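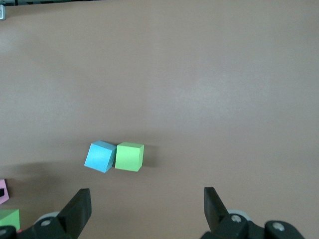 El último máster

Las cintas llegaron un martes, en una caja de zapatos. Seis. Sin etiqueta, salvo una, con boli azul: SKURNIVEN, CARA B, NO BORRAR.

Constanza las puso en fila encima de la mesa de mezclas y no tocó nada durante un rato. Luego llamó a Damián.

– Han llegado.
– ¿Y?
– Que vengas.

Vino en bici, sin guantes, con la nariz roja. El sótano olía a polvo quemado, a la estufa vieja, a lo de siempre. Damián Núñez había pinchado en el Skurniven las dos últimas temporadas, antes del cierre, y de aquello le quedaban un pitido en el oído izquierdo y una chaqueta que ya no cerraba. Miró las cintas.

– ¿De quién son?
– De Shona.

Silencio. Shona Bolger. La que montó el club en la nave de Salinas con un generador prestado y un equipo que pesaba más que el camión. La que se marchó una noche de septiembre sin apagar los platos. Veinte años y ni una postal. Y ahora una caja.

– ¿Trae carta?
– No. Matasellos de Tedmont.
– ¿Dónde está eso?
– Ni idea. Lejos.

Limpiaron los cabezales con alcohol. La primera cinta, nada. Soplido. La segunda, media hora de gente hablando en una cola, lluvia, alguien que pedía fuego, una chica que se reía y decía que no, que ella venía con los del bombo. Damián se sentó en el suelo.

– Esa es Josefina.
– No puede ser.
– Que sí. Josefina Zapata. Escúchala.

La escucharon tres veces. Era Josefina, con veintidos años y la voz entera, antes del tabaco y de los gemelos. Constanza pensó en mandarle el trozo. Luego pensó que no, que mejor en persona. Luego se olvidó, porque la tercera cinta ya giraba.

La tercera era un set. Malo. Damián lo reconoció al primer cruce y se tapó la cara.

– Quítalo.
– Espera.
– Constanza, quítalo, por favor, que eso soy yo.

Se le iba el bombo. Se le iba y volvía y se volvía a ir, y la gente gritaba igual, encantada, cuatrocientas personas, más, el portero apuntaba a boli y aquella noche puso 493, Damián todavía se acordaba. Cuatrocientas noventa y tres personas y él sin cuadrar dos discos. Y aun así. Había algo ahí, en el minuto malo, un charles que no venía de ninguno de los dos vinilos.

– ¿Qué es eso?
– No sé. No es mio.

Rebobinar. Otra vez. El charles entraba por detrás, flojito, y empujaba el bombo a su sitio. Alguien tocando encima. Alguien arreglándole el set desde la cabina de luces, con una caja de ritmos, sin decirle nada.

– Hidayah – dijo Damián.

Hidayah Ngau llevaba las luces. Flaca, callada, siempre con un termo. Tenía una máquina de segunda mano que llamaban la Rostilik, por la pegatina de una marca de congeladores que tapaba el nombre de verdad. La usaba para probar los estrobos. Eso decía ella. Para probar los estrobos.

– Todo el mundo me felicitaba por ese set – dijo Damián –. Me llamaron de tres sitios por ese set.
– Ya.
– Comí dos años de ese set.

Constanza no dijo nada. Subió a hacer café. Cuando volvió, él había puesto la cuarta, y la cuarta era lo mismo, otra noche, otro pinchadiscos, uno que ya no vivía, y el mismo charles por detrás, la misma mano. La quinta igual. Temporadas enteras. El sonido Skurniven, escribían luego en las revistas, esa cosa que cojea y no se cae. Era una chica con un termo.

Quedaba la buena. La de la etiqueta.

– ¿La ponemos?
– Pone cara B.
– Pues la cara B.

Primero un golpe. Una silla, puede. Después la voz de Shona, muy cerca del micro, ronca, con ese acento que nunca perdió.

«¿Está grabando? Está grabando. Venga, ahora tú sola. Ya se han ido todos.»

Y la Rostilik. Sola, en la nave vacía, con el eco de las chapas. Un bombo. Una espera larguísima, de las que vacían una pista. El charles. Una línea de bajo de cuatro notas, tonta, de juguete, que se repetía hasta que dejaba de ser tonta. Damián movía la rodilla. Constanza se dio cuenta de que tenía el café frio en la mano y de que la cinta llevaba más de veinte minutos.

Al final se oía un portón. Pájaros. Shona decía algo que no se entendía, y la otra contestaba:

«No, no le pongas nombre. Si le pones nombre lo van a querer pinchar.»

Clac.

Se quedaron con el soplido. Arriba pasó el autobús y temblaron las agujas.

– Hay que encontrarla – dijo él.
– ¿A Shona?
– A Hidayah.
– ¿Y qué le dices?

Damián se puso la chaqueta. No cerraba. Buscó las llaves del candado en un bolsillo, en el otro, en el primero otra vez.

– Que se me va el bombo – dijo –. Que se me sigue yendo.

Constanza sacó la cinta con dos dedos, la metió en su funda y miró la caja de zapatos por dentro, por si acaso. En la tapa, por debajo, a lápiz, había un número de teléfono con prefijo de Salinas.

Comentarios (4)

marga_vinilo: Me he quedado con ganas del teléfono!! ¿Llaman o no llaman?

Tito R.: Muy bueno lo de la pegatina de los congeladores. Yo tuve una caja de ritmos así, con el nombre tapado, y la vendí por cuatro duros. Todavía me duele.

lunes_no: El diálogo va un poco atropellado, a veces no sé quién habla. El final me gusta.

marga_vinilo: @lunes_no a mí me parece que va bien así, están nerviosos

Contacto | © 2020 Todos los relatos son de sus autores | Volver arriba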